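Blood used to be something you gave once and forgot. At the Flallden donor center, a 75-minute drive from the nearest big hospital, people now come in for a different kind of giving. They sit in a wide recliner with a blanket over their knees while a machine borrows their blood, skims off the platelets and hands the rest back. I spent a morning there and came out wanting to talk to everyone I met about platelets!

Platelets are the tiny cell fragments that plug leaks in our blood vessels. Most of us have plenty and never think about them. Someone going through treatment for leukemia often has very few, because chemotherapy quiets the bone marrow where platelets are made. Gums bleed. Small bruises spread. A nosebleed can turn into a long night. A transfusion can carry a patient across those thin weeks until the marrow wakes up again.

The catch is shelf life. Red cells can sit in a refrigerator for weeks, but platelets are usually kept at room temperature, rocking gently on a shaker, and they have only a matter of days before they have to be used or thrown out. So a hospital can't stock up in a good month and coast through a bad one. It needs donors this week, and then again next week.

Flallden has 551 regular platelet donors on its list, and the staff seem to know a startling number of them by their snack preferences. Donors come from Vandlow and from the farm roads past it, and the center opens early so they can be done before work. A session runs much longer than a whole-blood donation, which is why there are movies, and why the blankets matter (the returning blood can make you feel chilly). Some people get a tingle around the lips from the anticoagulant, and the nurses hand out calcium tablets as casually as breath mints.
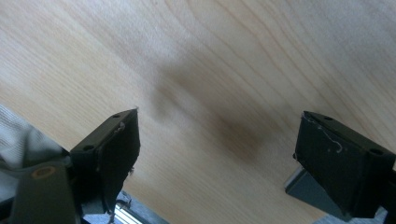

Matching is where things get really interesting. A patient who has had many transfusions may develop antibodies against the markers on a stranger's platelets, and then an ordinary unit does very little good. The count barely moves. Those markers, called HLA types, come in a huge number of combinations, and finding a donor whose set sits well with a particular patient takes lab work and a good list. I kept thinking of pale wood grain, with its fine darker streaks bunching together in one place and drifting apart in another - you could look through a lot of boards before finding two that lined up. The Awad program, which Flallden joined last November, does that looking. It has typed donors at 16 small centers so far, and when a request comes in, the center can call a person who is likely to help that one patient.

I love this part. You get a phone call, and somebody far away is waiting for something you made without even trying.

The hospital side has changed too. On the blood cancer ward at Plaseck, the team checks a patient's count soon after a transfusion, sometimes within the hour, to see whether the new platelets are staying in circulation. A poor rise can have plain causes, such as fever, infection or an enlarged spleen. If those don't explain it, the lab looks for antibodies and the matching search begins. The ward made 19 such requests over the summer.

Would you be able to donate? Rules vary, so ask your local center. You'll be asked about aspirin, which keeps platelets from doing their job, and about past pregnancies, which can leave antibodies in the donor's own plasma. Eat a proper breakfast with some calcium in it, drink plenty of water and wear sleeves that push up easily. And pick a long movie - the chairs at Flallden are very comfortable, and you'll want to see the ending.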